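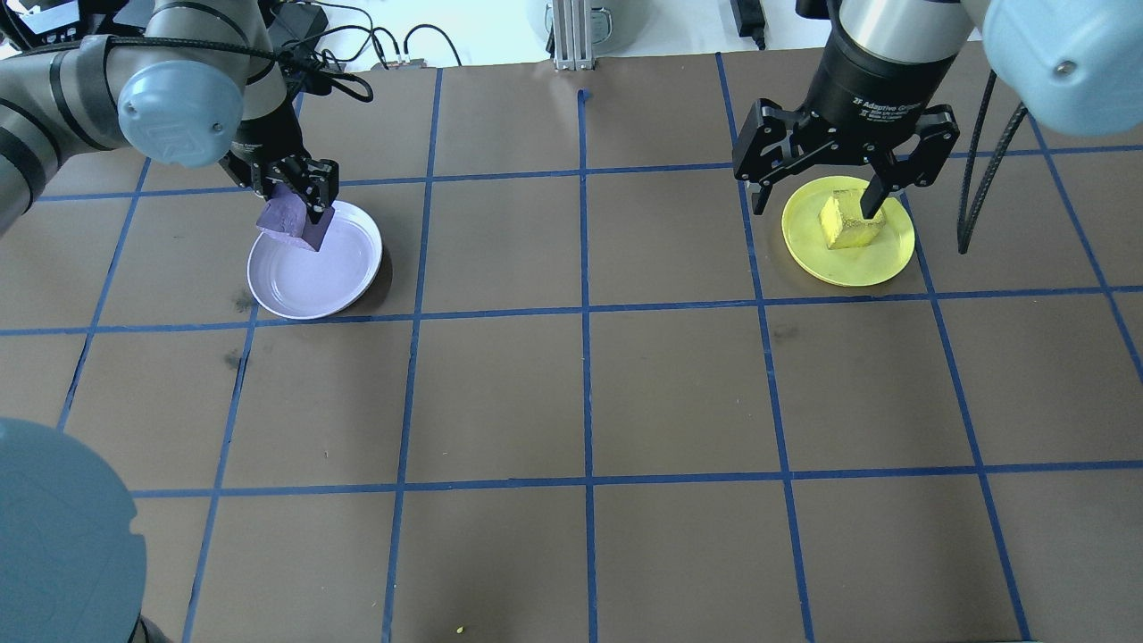
Two arms of the Vatgate cell above the taped table, with a cube and a plate for each.

The Vatgate cell is a two-arm robot cell for pick-and-place work with foam cubes and shallow plates. It was set up by Severyn Harasym and Laimutė Rimkutė at the Pokix workshop, and it is known there mostly for its table, which is marked with blue tape.

Table and grid

The tape lines divide the surface into cells. The operator uses them to return a plate to the same area before each run. The lines were laid by hand and are not fully straight, so the control program does not take measurements from them. Tape is changed when an end begins to lift. Dark marks on the surface are wiped with a damp cloth, but old ones usually remain.

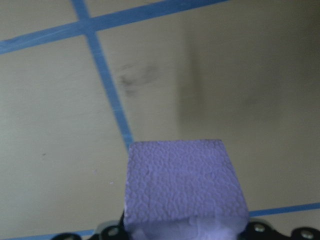
Care of the grippers

Both grippers are checked after every 100 runs. The screws of the fingers are tightened with a hand key, and foam crumbs are removed with a dry brush. Closing force is kept low for the cubes, which can lose their shape under pressure. A worn cube is replaced and the number of the new one is written in the cell log.

View from the wrist

Each arm has a small camera at the wrist. After a camera is removed for cleaning, its position must be checked again: the arm is moved above the grid with the fingers open.

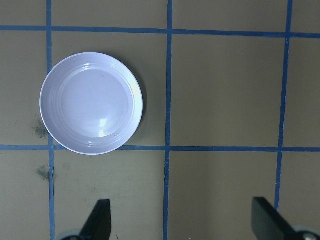 The operator compares the live view with a stored one and turns the bracket until the tape lines agree. Shahzad Warraich wrote the present procedure in December, and it takes 18 minutes for both arms.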